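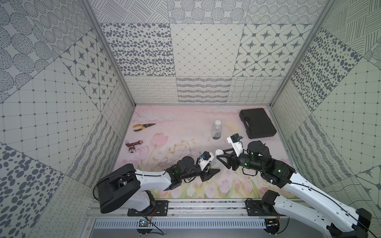
Checklist revised 03/05/2021, for the two-arm tabletop kit from Hedegaard, on trial at Korkport. It replaces the single-page version taped inside the cupboard door, which you are welcome to throw away.

Please go through this before the first run of your shift and again after anybody has had a wrench on the kit. Mark each line OK, NOT OK or N/A. Our comments are in italics under the lines, and I'm afraid they have grown a good deal longer than the lines themselves, but several people have told us they'd sooner have too much than too little. Add your own at the bottom of your copy. We do read them, every one, and quite a few of the remarks here began as somebody's pencil scribble in the margin.

## A. Before the power goes on

- [ ] **A1.** Rail is tight to the bench. Push it away from you and pull it back with both hands.
 *It should feel like part of the furniture. Any movement at all is a NOT OK, even if it's tiny, even if it was like that yesterday.*

- [ ] **A2.** Mounting plates, left and right: all bolts present, paint marks lined up.
 *Both arms hang off the same long aluminum rail, so a loose plate on one side shows up as a shiver on the other. We spent a very long afternoon in November looking at the wrong arm. Put your hex key on every bolt, please, and don't just look.*

- [ ] **A3.** Cables run along the outside of each arm with some slack left at every joint.
 *The left one makes a loop on its way down to the rail. Leave it its loop! The temptation to tidy it up with a cable tie is strong (I have felt it myself) and the tie is what ends up pulling the plug out when the arm reaches across.*

- [ ] **A4.** Vent panel under the rail is clear.
 *Nothing leaned against the slots: no clipboards, no rags, no lunch. A soft brush gets the dust out. Compressed air only drives it further in.*

- [ ] **A5.** Small circuit boards near the arm bases: nothing metal lying on them, no wires pulled loose.
 *The orange wires by the left base are thin and they do catch on sleeves. If you wear loose cuffs, roll them up before you lean in. Hedegaard has promised us a cover for this board, and we have put it down as an open point in section F.*

- [ ] **A6.** Wall panels seated on all three sides, corner posts upright.
 *The patterned tiles are part of the kit as supplied and shouldn't be swapped, wiped with solvent or decorated. The same goes for the tulip tabletop. If a corner starts to lift, press it flat and write it down.*

## B. Power on, arms parked

- [ ] **B1.** Stop button pressed and released once, before anything moves.
 *Do it every time. It takes a moment and it is the one line here I would beg you never to mark from memory.*

- [ ] **B2.** Green indicator lights showing on both arms.
 *One on each side, at the joints. Any other color, or no light, and you power down and leave the card on the bench. Please don't try the "off and on again" cure more than once.*

- [ ] **B3.** Camera modules on both grippers firm in their brackets.
 *A gentle wiggle with a fingertip is plenty. The blue parts are easy to spot, so it's tempting to take hold of them, but hold the bracket. The supplier was very clear with us about this and we were, I think it's fair to say, a little embarrassed.*

- [ ] **B4.** Gripper fingers clean, no cracks at the tips, no sticky residue.
 *Dry cloth first, damp cloth second, nothing stronger. The black finish hides grease remarkably well, so run your thumb along it (power off for that, of course).*

- [ ] **B5.** Both arms move through the slow warm-up without knocking or grinding.
 *A soft whir is normal. Skellomitz, who supplied the unit we had on trial before this one, had a much quieter gearbox, and some of you will find the present kit a bit talkative by comparison. We did too, and we've gotten used to it.*

## C. The tabletop

- [ ] **C1.** Only objects on the run sheet are on the table.
 *For the ball work that has meant the pliers, the tap fitting, the water bottle and the black carrying case, with the small white ball in the right gripper. They look like leftovers from somebody's garage, I know, but they are on the sheet and they stay where the sheet puts them. Keys, phones and coffee go on the side shelf.*

- [ ] **C2.** Pliers closed and lying flat, toward the back left.
 *They are the pair with the yellow-and-black handles. Closed, please. An open jaw is a perfect trap for a fingertip, yours or the kit's.*

- [ ] **C3.** Bottle cap screwed down hard, outside of the bottle dry.
 *There are electronics along the front and a spill will find its way there. Check the cap by turning it, and wipe the outside if it has been handled with damp hands.*

- [ ] **C4.** Carrying case latched, in the back right corner, handle to the left.
 *If it creeps forward over the morning it starts to crowd the right arm. Slide it back between runs, never during one.*

- [ ] **C5.** Tap fitting not rolling.
 *It has a round end and a mind of its own. Give it a nudge, and if it keeps going, set it down again at a different angle.*

## D. Handover check, ball between the grippers

In this part the two arms come very close together, so it gets its own section. Run it at slow speed for the first 20 passes after any maintenance and keep a hand near the stop button the whole time.

- [ ] **D1.** Right gripper holds the ball between its fingers without squeezing it out.
 *If the ball pops loose, lower the grip setting by one step and try again. Two steps is too much and you'll be chasing it under the bench.*

- [ ] **D2.** Left gripper comes in facing the right one, with both sets of fingertips at the same height.
 *Crouch down so your eyes are level with the ball. From standing height everything looks beautifully lined up, and this has fooled all of us at one time or another.*

- [ ] **D3.** Fingertips don't touch each other at the closest point.
 *They come nearly together in the middle of the table and it does make you hold your breath the first few times! A gap you can see is fine. A click is a NOT OK, and so is a scuff mark on the black finish.*

- [ ] **D4.** Cables stay clear of the table objects for the whole reach.
 *Watch the cable, for once, and let the ball look after itself. We wrote this line after noticing that everybody, including me, watches only the ball.*

- [ ] **D5.** Arms stop promptly on the button at mid-reach. Test on the third pass.
 *The ball may drop and that is fine. Pick it up only when both arms have come fully to rest.*

## E. Shutting down

- [ ] **E1.** Arms parked, then power off, in that order.
 *Cutting the power first lets them sag, and they are heavier than they look.*

- [ ] **E2.** Ball back in its tub, bottle off the table overnight.

- [ ] **E3.** Pass count written in the log.
 *The plain number will do, no need for a story. If there is a story, it goes in the comments.*

## F. Where the trial stands

For those of you who only see the kit at the start of a shift, a short word on how it's doing. The acceptance run was set at 200 handovers with no bench-side adjustment, and so far the log stands at 146. We have written 8 NOT OK marks in that time. Most were for bolts or for objects out of place, which we count against ourselves and our own habits, and the rest are with the supplier.

Open points with Hedegaard:

- Cover for the board near the left base (A5). Promised, no delivery date yet.
- A printed bolt chart. The one in the manual shows an older plate and the numbering doesn't match.
- Spare gripper fingers. We'd like a set on the shelf before we sign anything.
- A longer cord on the stop button, so that it reaches a person who is crouching for D2. At present you need rather long arms yourself.

The service plan is a separate question. Hedegaard offers one, and Grosance has quoted for looking after the same kit at a lower yearly price, with parts billed on top. We've been happy with Grosance on the conveyors and they are pleasant to have in the building, but they haven't worked on these arms before, and we would want them to go through sections A to D with us once before deciding. If you have had dealings with either firm, good or bad, please write a line or two about it.

My own feeling, for what it's worth, is that it's a good kit that rewards a bit of fussing. The arms are easy to live with, the warm-up is quick, and new people pick up the handover check faster than I expected. I'd be sorry to see it go back. I would be sorrier still to keep it without that board cover.

**Shift comments**

Line no.: ____________ Remark: ______________________________

Line no.: ____________ Remark: ______________________________

Passes this shift: ________ Checked by: ________________

Completed sheets go in the green folder at the Korkport bench, newest on top.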